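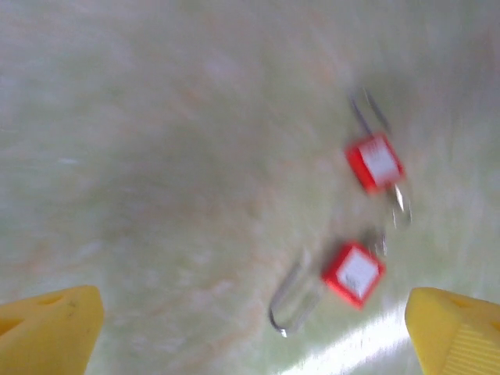
Small Hardware and Household Objects Group, Department of Design Studies

Figure 3. Two small padlocks on the pale work surface. The upper one has a red-orange body with a white label.

3.2 Padlocks and labelling

The second group of objects in the Trellano collection is made up of small padlocks of the kind sold for lockers, luggage and garden sheds. The collection holds 73 of them, bought or donated over two years and catalogued by Tâm Cao. Each was given a catalogue number and a colour code before sorting began.

Padlocks were laid out on the work surface in small lots (Figure 3). Participants were asked to match each lock to its key and then return it to the tray for its colour. They could handle the locks freely and were given no time limit. A session on a Thursday afternoon usually covered 14 locks – fewer when the keys had been mixed beforehand.

Labels caused more difficulty than expected. A label on the face of the body leaves only a narrow border of the casing colour, and several participants sorted by the label and ignored the casing. In the Surkolham sessions this happened often enough that the instructions were reworded to say "the colour of the lock itself". Locks with no label were sorted with little hesitation.

The position of the shackle also mattered. Participants tended to turn each lock until the shackle pointed away from them before looking for the keyhole, whichever way it had been set down. Of the 407 handlings recorded, most began with this turn. The same habit was noted with the Jirnik bicycle locks, although those are larger and were usually lifted with both hands. Results for the bicycle locks are given in Section 3.3.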